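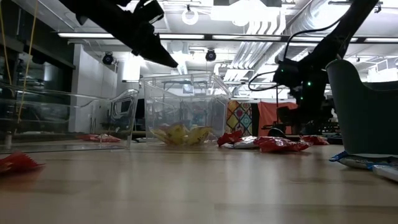
D. Weerasinghe

Pantry & Storage > Small Packets > Sorting by Wrapper

Sorting mixed snack packets into open containers

This method covers individually wrapped snacks: small bags, candy packets and wrapped bars, bought as multipacks or as a mixed carton and stored without the outer box. It uses one container per wrapper colour. It does not cover loose food, anything in a resealable pouch, or anything that has already been opened.

Colour is used as the sorting key for a practical reason. In most mixed cartons, each product has its own wrapper colour, and colour can be read from any angle with the packet face down or folded over. Where two products share a colour, see "Shared colours" further down.

What you need

One deep clear container for each colour of bag.
One shallow clear tray for bars.
One bowl or soft-sided bin for the most numerous packet.
A clear tabletop, wiped and dried.
A marker and removable labels. The Flavetti paper type peels off plastic without residue.

The deep containers should be no more than 200 mm high for small packets. Above that height the bottom layer gets crushed and people tip the container out to reach it. A moulded handle or a cutout at one end is useful if the container will live on a shelf above shoulder height.

Clear plastic is preferred for the containers you will refill most often, as the level can be read from the side. The bowl or soft bin need not be clear. It is wide at the top and you look down into it.

Measure the shelf before buying anything. For a shelf 300 mm deep, buy containers shorter than 300 mm over the rim, not over the base. Most clear bins have sloping walls, and the figure printed on the sticker is sometimes the base. Zistik lists both. Skandetti lists the rim only, and its trays have a wider lip than its bins, so the two do not sit flush side by side.

Setting out the table

1. Put the deep container at the far side of the table, in the middle. It is the tallest item and should not be in front of anything else.

2. Put the bar tray in front of it. Leave a hand's width between the two.

3. Put the bowl at the near corner, on the side of your dominant hand.

4. Keep the remaining surface clear. Loose packets need room to lie flat in a single layer. If they overlap, the silver and white ones in particular disappear beneath the larger bags.

5. If the table has a raised edge or a rail, use it as a stop. If it does not, keep the packets well in from the near side. Glossy wrappers slide easily on a finished wood surface.
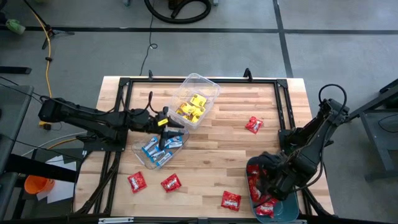
Layout from above: yellow packets in the deep container, blue-and-white bars in the shallow tray, red packets in the bowl and on the table.

Sorting

1. Empty the carton onto the clear part of the table a portion at a time. A carton of 29 mixed packets can be done in two portions. Tipping out the lot at once means the packets pile up and the edges catch on each other.

2. Spread the packets with a flat hand. Do not rake with the fingertips. Crimped ends are the weakest part of the wrapper and will tear if a nail gets under the seal.

3. Check each packet as it is spread. Set aside anything with a split seam, a pinhole or no air left in it when the others have air. These do not go in a container.

4. Take out the bars first. They are rigid and heavier than the bags, and while they are in the pile they press on everything else. Lay them in the tray at whatever angle they land; they are straightened later.

5. Take out the least common colour next. With only a few of them, it is easier to find them early, and whatever is left can then be picked up without looking closely.

6. Move the most common colour last, into the bowl. Pick up one packet at a time by the body, a little in from the crimp.

7. Look behind and underneath the clear containers before you call the table finished. A packet lying flat behind a clear wall looks as though it is inside. Lift the container or look straight down into it to be certain.

Step 7 accounts for most miscounts. The same thing happens in reverse with an empty bin placed on its side, where a packet may be resting on the table behind the wall or may be within the bin. Stand every container upright before counting.

How to lower the packets

Hold the packet just above the pile and release it. Dropping from rim height is fine for bags that contain a lot of air, but it chips bars and breaks anything brittle. With a deep container, reach in past the rim for the first layer, then from the rim for later layers.

Do not press the contents down to gain space. If the container is full, start a second one or leave the remainder in the carton. A good working level for small bags is two-thirds of the height — enough to be useful, with room left for a hand.
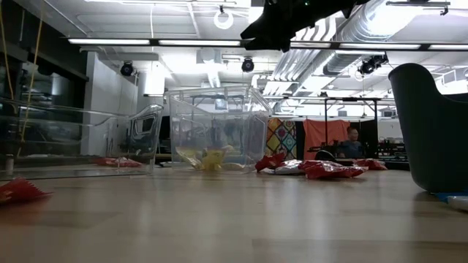
Upright bin with yellow packaging across its floor; red packets lie on the table to the right.

Straightening

Once every packet is in a container, go back to the tray. Turn the bars so that they run parallel to the short side, print up. Bars stored this way can be lifted one at a time from either end. Stack a second layer only if the first is level.

Bags in the deep container do not need to be straightened. They settle by themselves the first few times the container is moved. If the container will be carried a long way, shake it once, gently, from side to side and check that nothing has ridden up over the rim.

The bowl needs no arranging. If it will be on show, turn the top packets face up.

Dates

Wrapped snacks from one carton usually have matching dates, but mixed cartons are packed from several lines and may not. Read the date on one packet of each colour. Write the earliest on the label for that container. A bare month is enough, for instance "December".

When refilling, the old stock has to end up on top. For a deep container:

1. Tip the old packets gently onto the table.
2. Put the new packets in.
3. Return the old packets.
4. Change the label only when the last of the old packets has gone.

For a tray, slide the old bars to the end nearest the front of the shelf and load the new ones behind.

Shared colours

If two products have wrappers of one colour, there are three workable options.

Separate by size. A large and a small packet in the same red can be told apart by feel, and may share a bin with a divider. A piece of stiff card cut to the inside profile is sufficient. Cut it slightly narrow at the bottom to allow for the sloping walls.

Separate by shape. Bars go to the tray and bags to the deep container regardless of colour. Use this where the mix contains more colours than you have containers.

Do not separate. If both products have the same ingredients of concern, and the people using them do not mind which they get, one container is acceptable. If either product contains nuts, milk or another allergen that the other does not, this option is not available. Use separate containers and label both.

Silver and white wrappers should be treated as one group only if the printing makes them easy to distinguish. Under overhead lighting, a crumpled silver packet and a crumpled white one look very similar.

Lighting

Strip lights and other overhead fittings throw bright lines across glossy packaging. This does not affect the sorting of strong colours but makes dates hard to read. Tilt the packet until the reflection moves off the print, or turn side-on to the light. Avoid reading dates through the wall of a container. The curve at the corners distorts small type.

Cleaning the containers

Wash clear plastic by hand in warm water with a small amount of detergent, rinse, and leave upside down until fully dry. Do not use a scourer. Scratches collect dust and reduce the one advantage of the clear type. Soft-sided bins should be emptied, shaken out and wiped along the inside rim, where crumbs gather from any packet that has leaked.

Never load a damp container. Moisture will not get through a sound wrapper, but it lifts printed dates and makes paper labels slip.

Common faults

Packets spill when the container is picked up: it is overfilled, or it is being held by one end only. Reduce the level.

Bars are broken at the bottom of the tray: too many layers, or they were dropped in from height.

One colour runs out long before the others: change the proportions of what you buy. A larger container for that colour only hides the shortage for longer.

Containers creep forward on the shelf: put a strip of non-slip matting beneath the front edge.

Labels fall off: the plastic was not dry, or the label was stuck over the curve of a corner. Apply to the flattest part of the long side, just under the rim.

This site uses cookies to remember your settings and to measure visits. By continuing to browse you agree to their use. Accept / Manage preferences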